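Kitchen Robot Practices on Counters That Don't Exist

By Domingo Montecinos

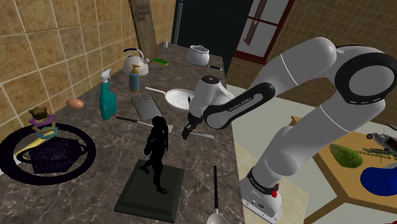
Utberg has 2454 kitchens and you can't get a sandwich in any of them. The small robotics firm keeps them on a rack of computers behind the break room, where a simulated arm spends its days reaching for spatulas that weigh nothing. The break room itself has a microwave and a sign about the microwave.

The project is called Koo. Its purpose is to gather examples, a great many of them, for a learning system the company hopes will one day put away somebody's dishes. The system learns by copying. Somebody shows it a spatula being picked up, then shows it again from a slightly different angle, then again with a frying pan in the way, and after enough of this it is supposed to get the idea. Parents of young children will recognize the method and may have views on the "supposed to."

The showing is done by people. On a Thursday in March there were six of them in the front room, each at a desk with a screen and a hand controller, steering arms around other people's idea of a kitchen. One session is one task, start to finish. The instruction comes up as a line of text, something on the order of "pick up the spatula" or "put the egg in the pan," and the operator does it, or doesn't, and presses a pedal. The pedal is a recent addition. Before that there was a key on the keyboard, and it was next to the key that deleted everything.

A good operator can finish 231 sessions in a shift. The house record was set in February by a former dental hygienist, who credits years of working in small spaces with limited cooperation.

The kitchens are put together by a program named Broris, which picks a room, picks the tile, picks the light in the window and then drops things on the counter. It has a catalog of 841 objects to choose from and no opinions about where any of them belong. This is how a stacking toy winds up in the company of a baking tray, and how a figurine on a pedestal gets a place on the marble within reach of the soap. Operators who were bothered by this in their first week say they have since gone home and looked at their own counters.

"We used to have it tidy," said the engineer who runs Broris and who asked to be described only as tired. "We had a rule that cooking things went near cooking things. The arm got very good at tidy kitchens. Then we gave it a messy one and it went straight for where the pan should have been and closed on air. So we took the rule out, and now I get mail from the operators about the banana."

The robot in the simulation is a copy of the Franka arm, a model found in plenty of labs, and it was chosen mostly for that reason. Utberg owns one real one. It stands at a real counter at the far end of the building, where it is used on Fridays to find out how much of the week's practice was worth anything. The real counter is laminate and came from a neighbor's remodel. The simulated ones run to marble, which costs the same as everything else in there.

Practicing in a made-up kitchen has its attractions. Eggs can be dropped all afternoon. If a kettle goes over the side, it is back in place by the next session, and the floor never needs a mop. The drawback is that the operators know this too. Early recordings had to be combed through for what the company's notes call "attitude," meaning people who had worked out that a frying pan could be thrown. Some of the throws were quite good. They are not part of the training set, though the file has been kept.

Thin, flat things are the present trouble. A spatula lying on a counter leaves very little for a two-fingered gripper to get hold of, and the simulated contact between metal and stone has been giving strange results. For most of last month the arm would press down, pinch, and send the spatula spinning off like a propeller. An update to the physics fixed that and made the sponges heavy. A second update has dealt with the sponges. Spatula sessions were started over from zero, and the project wants 900 of them before it moves on to ladles.

Whether any of it carries over to actual housework is a question the company answers with care. The last Friday test involved a mug, a bowl and a dish towel. The mug went where it was told. The bowl got there eventually. The towel was listed in the results as "attempted."

Some of the examples will be shared. Utberg has agreed to hand a portion of the Koo recordings to Kultard, a two-person outfit across the parking lot that is working on an arm for hospital supply rooms. Kultard has asked for everything involving bottles and lids and has politely declined the toys. In return, Utberg gets the use of Kultard's loading dock and, according to one version of the deal, its coffee machine.

Hiring is going on for an evening shift. The posting asks for steady hands, patience and no experience with robots, and the last item is meant seriously. People who have worked with the arms before tend to move the way they think a robot moves, in straight lines with a pause at each corner, and the learning system copies the pauses. The company would like to see people go for the pan the way they would at home, short of throwing it.

Applicants get a trial of twenty sessions on a practice counter. The first task is usually the egg. A simulated egg doesn't break, but it does roll, and it has rolled under enough simulated refrigerators that Broris now checks for a gap there before it lets the session begin. Operators can also ask for a reset, which takes four seconds. The sign-up sheet is at Utberg's front desk, and the evening shift starts at 5:30.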